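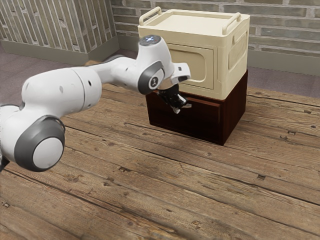 August 4, 2025

Spent most of the day on the arm cell in Surdu and very little of it on anything I had planned. The overnight run stopped itself at episode 3,953 with a joint limit warning on the wrist. Radu Stoica had already restarted it once before I came in, and it stopped again within a few minutes, so at least the fault repeats.

First suspect was the base pose. After the April rebuild the arm was moved closer to the planks to give it more reach over the cabinets, and the offset went into the scene file but not into the planner config. The two disagreed by 2 cm. Small, but the wrist was taking up the difference on every approach, and near the limit that is enough to trip it. I moved the number into one shared file which both sides now read. Old copies deleted. I left a note in the Curnis log with the old and new values in case somebody wants to rerun the spring sets.

Reran 1,000 approaches with the drawer locked. No joint warnings. Radu wanted to go straight back to the full run. I wanted to see the gripper at the handle first, with the close camera on, and I am glad I insisted.

The fingers were arriving low. With the base corrected, the grasp target should sit on the middle of the grip bar, and it was sitting on the planks side of it. The handle is a long bowed bar, and whoever set the target took the midpoint between the two mounts. On a straight bar that would be fine. On this one the grip hangs away from that line, so the midpoint is in open space between the bar and the drawer front. Somebody then added a correction by hand to make it work, and the correction was tuned to the wrong base pose. Two errors canceling, more or less, until I removed one.

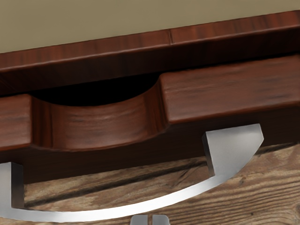 Fingertips just under the grip, close camera, before the target was changed.

The fix was to place the target on the bar itself, taken from the mesh, and to drop the hand correction. Iulian Avram called from Ellville while I was doing this and asked why we do not pull from the cutout in the top edge of the drawer instead. It is a fair question. The cutout is wide and would take a finger. But the upper edge is close under the cabinet face, and I do not trust the clearance for the hand once it tilts. Told him we could try it as a separate task later. He will probably write it up before I do.

Also looked at contact settings while I had the file open. Finger pads and handle were sharing one friction value, the default from the Grurach import. I split them and left both numbers where they were. Changing three things in one day is how the April mess started. The collision shape on the handle is still a coarse hull, which fills in the gap behind the bar. The fingers cannot get around it properly with that in place, whatever the target says. Replaced the hull with a chain of capsules along the grip and a box at each mount. Step time went up slightly. Acceptable.

Second check with the drawer unlocked: the fingers close on the bar and the drawer comes out. It still drags a little at the start of travel. I suspect the slide damping, or the drawer top touching the face above it – the line there is very tight on one side. Will plot the contact pairs tomorrow before touching any values.

The arm itself needed nothing. Joint zeros checked against the reference pose and all fine. Updated the checklist so that the base pose gets compared before each long run, and put Radu's name next to it, with his agreement.

Full run started again at 18:40 from a clean seed. Logs go to the second disk, the first is nearly full of old renders that I still have to sort. Home late, soup, read half a chapter.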